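El ayuntamiento de Meireles estrena un impreso para pedir impresos

El consistorio presentó en agosto su plan de simplificación administrativa, que ocupa 332 páginas sin contar los anexos. Los anexos se entregarán más adelante, previa solicitud.

La novedad más comentada del plan es el llamado formulario previo, una hoja que el vecino debe rellenar antes de recibir el formulario que fue a buscar. En ella se indica el nombre, el domicilio, el trámite deseado y el motivo por el que se desea. Una vez sellada, da derecho a esperar de nuevo, esta vez en la otra cola.

"Se trata de ordenar la demanda", explicó Madalena Baptista, concejala de Modernización, durante una presentación que empezó con cuarenta minutos de retraso por un problema con la reserva de la sala. La sala se reserva con un impreso. Baptista defendió que hasta ahora muchos ciudadanos se llevaban a casa papeles que no les correspondían, con el consiguiente gasto, y que el nuevo sistema permitirá saber quién quiere qué. Preguntada por si no bastaba con preguntárselo en la ventanilla, la concejala dijo que la ventanilla no deja constancia.

El plan fue redactado por la consultora Gollside, que ya se encargó hace unos años de la señalización del edificio, aquella que mandaba a los recién casados al departamento de aguas residuales. La empresa ha cobrado por el encargo una cantidad que figura en el anexo tercero.

Según el documento, el ayuntamiento maneja en la actualidad 200 modelos distintos de impreso. El objetivo es reducirlos a la mitad en seis años, para lo cual se crearán tres nuevos: el formulario previo, el de comunicación de impreso duplicado y el de renuncia a la simplificación, pensado para quienes prefieran el procedimiento antiguo. Este último ha resultado ser el más solicitado de la primera semana, hasta el punto de que se agotó y hubo que repartir fotocopias, que luego no fueron admitidas por ser fotocopias.

Las reacciones en la cola han sido variadas, aunque el abanico va de la resignación al enfado y no llega mucho más lejos. Benedita Sampaio acudió a primera hora para pedir permiso para cambiar el toldo de su mercería, que es verde y seguirá siendo verde. Salió pasadas las doce con el formulario previo, un número y una recomendación de volver con el toldo medido. "Yo traía las medidas", contó en la escalera. "Pero las traía en centímetros." Su hermana Vitória, que la acompañaba para no aburrirse, acabó tramitando sin querer una baja en el padrón y ahora gestiona el alta. Entre las dos se han repartido la semana: una hace cola y la otra atiende la tienda, con el toldo viejo.

Más ánimo mostraba Gonçalo Esteves, jubilado de la conservera Farkero y asiduo del edificio por razones que él mismo describe como climáticas. Esteves lleva en el bolsillo de la camisa una colección de números de turno que ofrece a quien llega con prisa, sin cobrar nada, aunque acepta café. A su juicio el formulario previo está bien hecho y tiene un margen generoso. "Antes los márgenes eran una miseria", dijo. "No cabía ni una queja pequeña."

La oposición ha pedido la retirada inmediata de la medida. Su portavoz, Graça Neves, intentó registrar la petición al día siguiente de la presentación, pero el registro le reclamó el formulario previo y el grupo municipal debate desde entonces si rellenarlo supone reconocerlo. Hay dos corrientes. Neves encabeza la que se niega, y ha propuesto leer la moción en voz alta en la plaza - el equipo de gobierno ya ha recordado que para usar la plaza hace falta una autorización.

Tampoco se ha librado de la polémica el papel mismo. El pliego exige hojas blancas, sin membrete, de un gramaje superior al habitual, y el anterior suministrador no lo tenía. El nuevo, Clodthorpe, entregó el primer lote sin imprimir, de modo que durante dos mañanas se repartieron hojas en blanco a los solicitantes. Fuentes municipales reconocen que casi todo el mundo las devolvió firmadas y que varias fueron selladas. Los servicios jurídicos estudian qué es lo que se concedió en ellas.

El plan prevé también una versión digital, que permitirá descargar el formulario previo desde casa, imprimirlo, rellenarlo a bolígrafo azul y llevarlo en persona. La página estará operativa cuando se apruebe su nombre. Mientras tanto remite a un número de teléfono en el que una grabación aconseja consultar la página.

Baptista se mostró confiada en que los vecinos se acostumbrarán y anunció un periodo de sugerencias abierto hasta final de mes. Las aportaciones pueden depositarse en un buzón de la planta baja, junto al extintor. La llave del buzón está pedida.
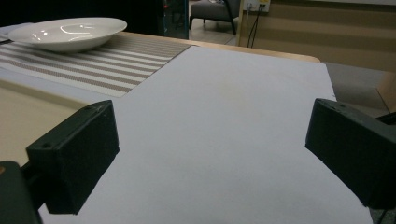 El horario de atención para el formulario previo es de nueve a once y media de la mañana. El del formulario propiamente dicho, de nueve a once.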